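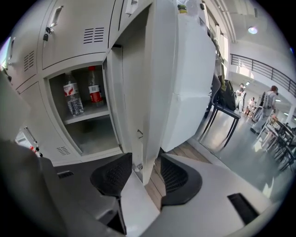
Thorlacius Site Services - Lockers & Keys list

Re: Locker allocation, Ginport building
Apr 11, 2024 - posted by Site Services desk
Print this message | E-mail this message

On the shelf question: the large compartments have a single fixed shelf. Two water bottles stand upright on it with the lower section left clear for boots or a bag. The shelf does not adjust, and Trellasura does not list a second one for this cabinet.

> Is the shelf removable? I have a case that is too tall
> for the lower half. Also, my key turns but the latch
> stays put unless I lean on the door. Do I need a new
> lock or a new door?

Neither, most likely. Check that the door is hanging square before ordering anything. A dropped hinge side puts the latch low against its catch, and the key will feel fine the whole time. Lift the door by the handle side and try the key again. If it frees up, the hinges need packing, and a Tolla shim set has enough for 3 doors.

For a tall case, ask for a full-height unit. There are 2 unassigned, both on the Ginport side.

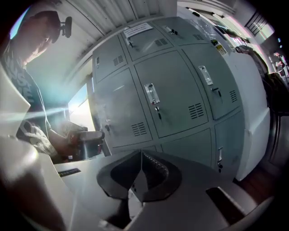 Labels and vents

Paper labels go near the top of the door, clear of the vent slots. Do not tape over the slots - damp gear needs the airflow. Quote form 1252 for replacement keys. Requests sent before June go on the current order.

Contact: Lockers & Keys list owner, Thorlacius Site Services | Back to top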